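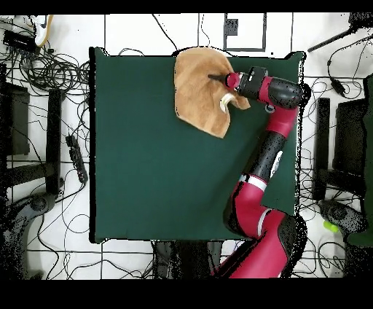
Section 4: Laying out the cloth table

The Rarkus arm needs a surface that gives a little when the fingers touch down, so the bench top is replaced by a square pad with a cloth cover pulled tight over it. Fit the pad after the arm has been bolted to its base and before any cloth work is tried. The cover on the Oltdale build is dark green, and a tan towel stands out well against it in the head camera view. Any plain matt cover will do if it differs clearly from the things you mean to pick up. Patterned covers upset the edge finder.

1. Switch off the arm at the power strip and wait for the Nesow controller light to go out.
2. Set the pad square to the arm base. Leave enough clearance for the elbow to swing without touching the pad edge.
3. Smooth the cover from the middle outwards and tuck it under at the corners.
4. Measure the height of the pad at the centre. Enter it in millimetres in the Nina settings page, under Surface. Ours is 572.
5. Switch on, home the arm and jog the gripper down over the bare cover until the finger tips are 18 mm above it. Save this as the rest height.

Caution: Keep one hand on the stop button whenever the arm is being jogged below rest height. The fingers are thin and will bend before the motor trips.

Note: Route the arm cable first and the camera cables last. Loops on the floor are fine outside the pad, but keep them clear of the wheeled bases.

6. Drop the towel on the pad from hand height. Do not arrange it.
7. Move the arm back to its park position and take a head camera picture.

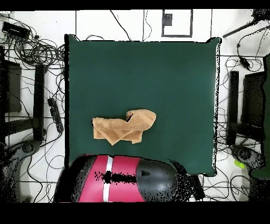

Yesenia Llanos asks whether the towel should be flattened for the first run. She had better results on her own build that way, and thinks beginners will give up if the first ten grasps fail. It is a fair point. Flatten it for the first run if you like, then go back to step 6, as the grasp finder looks for raised folds and has little to work with on a flat cloth.

8. In Nina, choose Find Fold. A marker appears on the fold it prefers. If the marker is on the cover, return to step 3.
9. Set speed to 4 and grip force to 70. Press Go.
10. Watch the fingers from the side as they come down. They should close on a ridge of cloth and leave the cover alone.

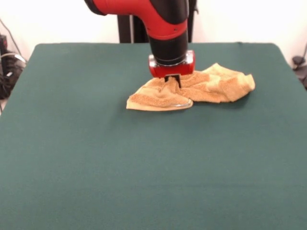
11. Raise the wrist in small steps. If the cover comes up with the towel, press stop, open the gripper by hand and add 2 mm to the surface height.
12. Save the profile under a new name before changing anything else.

Fitting the side camera is dealt with in Section 5.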